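Progress report to Randero, June 2021
Shared kitchenware and storage, Mamura meeting rooms
Prepared by Ismail Ramadan

1. Scope of the period

The work covered the replacement of disposable cups and dishes in the meeting rooms, and the storage of the items that replace them. The stock list stands at 487 pieces, of which around half are drinking vessels. Glass and ceramic were excluded at the outset on grounds of breakage.

2. Items selected

Stainless steel was adopted for bowls and tumblers. Bowls are of the rolled-rim type, in more than one size. The rolled rim adds a little weight but leaves no raw edge to trap food residue. Tumblers are supplied with a clear lid and, where requested, a metal straw.

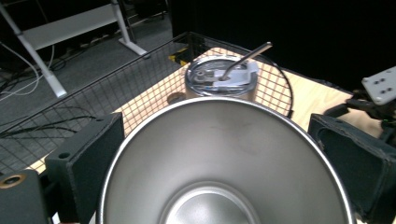

Lids remain the weakest part of the specification. The slider has to be taken out for cleaning, and 14 lids were returned to Brinkmann in April with sliders that would not seat properly. Replacements have been received. Straws are washed separately with a narrow brush and are counted back in with the lids. Smudging on the inside of the bowls has been raised by users; it is a matter of appearance and needs no change to the washing routine.

3. Storage and table layout

Closed boxes were rejected. Black wire mesh baskets were chosen because the contents can be checked from the side without lifting anything out, and air can pass through on all faces. The layout now in use is as follows:

- One open-topped basket per table, set towards the far edge so that the near half stays clear for work.
- Tumblers stand upright inside the basket. Anything much taller than the basket walls goes on the shelf.
- Bowls are handled last and placed after the tumblers are in.
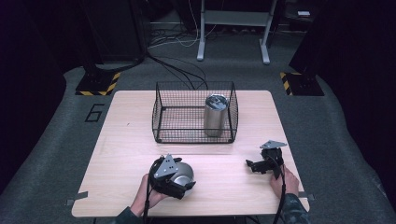 4. Outstanding matters

Two tables still lack baskets. The Clesetti order was short by four units and the balance is awaited — no revised delivery date has been given. Spare lids are to be held centrally from the next period. The cost of these falls within the existing allocation and no further funds are requested.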